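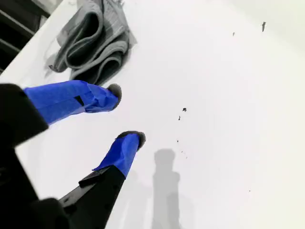

2 min read

Setting up the Sillow projector for a gallery wall

Part two: getting the picture onto the wall

By now you should have the Sillow bolted to its ceiling plate (part one covers that, and please don't skip the safety cable). This part is my favorite, when the room finally starts to look like a show! I wrote it after installing Ettore Vitale's video piece at Tamholm, so a few of my habits come from that room. Yours will be a different shape and you'll adjust.

1. Turn on the projector and leave it alone for 8 minutes. Focus drifts while the lamp warms up, and I've refocused more times than I want to admit by starting too early.

2. Open the menu and choose Test Grid. Stand at the spot where most visitors will stop, not up on the ladder, and look at the grid from there.

3. Use the lens shift dials to move the picture. Go sideways first, then up and down. Small turns, they're touchy.

4. If the edges still lean, go to Keystone and correct a little at a time. I try to stay within two clicks. Any more and thin lines get mushy, and if the artist has drawn anything fine they will notice (Ettore did, from the doorway).

Note: Keystone resets if you change the aspect ratio. Set the ratio first. I know, I should have put that in step 2.

5. Focus on the center of the grid, then check all four corners. If one corner stays soft, the projector is probably twisted on its plate, so loosen the rear screw and nudge it straight.

Caution: Switch the projector off and let the fan stop before you touch the plate screws. The vent side gets hot enough to hurt.

6. Plug in the Golob media player and copy the video to its card. File names have to be plain letters and numbers. The player reads cards up to 512 GB, but one looping video won't need anything close to that.

7. Set Playback to Loop and Power to Auto Start. Now whoever opens the gallery only has to flip one switch.

8. Watch the loop go around twice with the house lights at show level. Yi-an Geum, who paints our walls, likes a pale gray for projections, and I've come around to it. Blacks look much deeper than they do on white.

Note: Write your final dial positions on a piece of tape and stick it to the plate. I do this every Wednesday before opening, when I check the lens for dust. Lamp hours are under Info, and I order a spare from Wodalov once there are fewer than 200 left.

Sound is in part three, along with where to hide the speaker cable.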